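Mokgethi Community Kitchen – service notice on trays and serving dishes. Please read all posts in this thread before Tuesday.

From December, every table at the Iltimier hall will be laid with one large wood-grain tray and one small dish. The small dish may stand on the tray or beside it on the white tabletop.

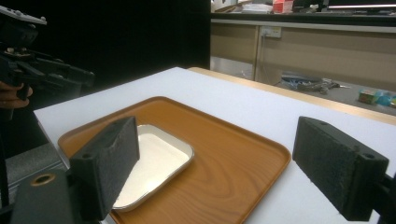
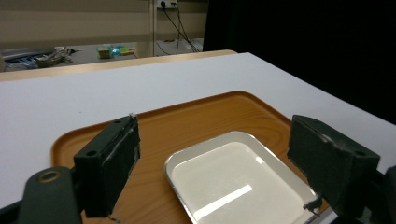
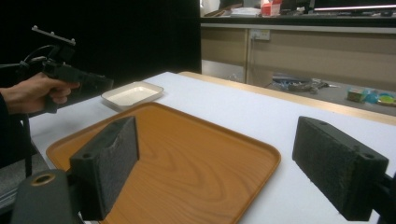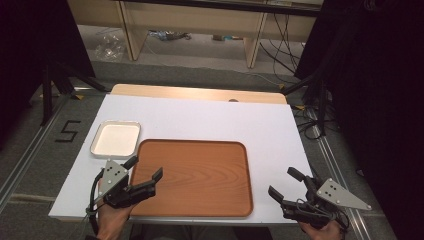 The new arrangement replaces the mixed crockery used until now. The kitchen holds 220 small dishes and 50 large trays, supplied by Vominer. Cracked or badly scratched items should be handed in at the serving hatch and will be exchanged the same day.

Trays are to be wiped with a damp cloth and dried at once. They must not be soaked or placed in the dishwasher. Small dishes are washed by hand in warm water and stacked upside down on the lower shelf.

No more than 40 trays may be laid out at one sitting. The remainder stay in the Lener store – the key is kept at the front desk and must be signed for.

Groups that bring their own food are welcome to use the trays. Hot pans should be set down on the cork mats provided and never directly on a tray, as the surface marks easily.

The kitchen served 1427 meals last term, and the hall thanks all groups for leaving the tables clear afterwards. Requests for additional trays should reach the office by noon on the day before the booking. Late requests will be met where stock allows.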